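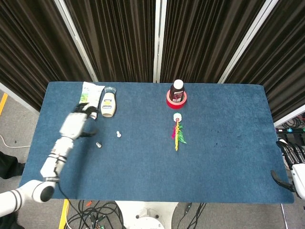

CRAFT TABLE CHECK, FARNON ANNEX, 12/7/22

Carpeted table with the folding curtain screen behind it. Last full check was in June, and I doubt anyone read that one.

1. Table covering. Blue carpet. PASS, with a grumble. Carpet on a work surface hides spills until they smell. Dandanham sold it to us as "wipe clean." I'd like to see them wipe it.

2. Curtain screen. Brown pleated panels, white posts. HOLD. The label says flame treated. The paperwork says nothing, and I don't take a label's word for it. Send for the certificate.

3. Loose caps. FAIL. Small white bottle caps left out on the carpet. They are a choking hazard if the toddler group comes in. Find out what they belong to, or bin them.

4. Bottles and tube. HOLD. The dark brown bottle is standing inside a roll of red tape. Fine as a stopgap, but a tape roll is no bottle rack. Read every label before anything goes back in the cupboard.

5. Feather toy. FAIL for under-threes. Tug the feathers and see what comes off. "Suitable for all ages" is what they always say.

6. Cables. HOLD. Black cable runs down past the front edge of the table. Keep it clear of feet.

Result: 2 fails, 3 holds. Recheck in 4 weeks. The Esteves quote for a laminate top was $1,476, which seems steep for one table.

Comments (3)

gluegun_mom: The tape roll trick works fine at my house.

parkside72: Did the certificate ever show up?

tidybins: We gave up on carpet tops. Glitter.

Recent items
Risier stacking chairs: do the feet hold?
Storage cupboard check
Are outlet covers worth it?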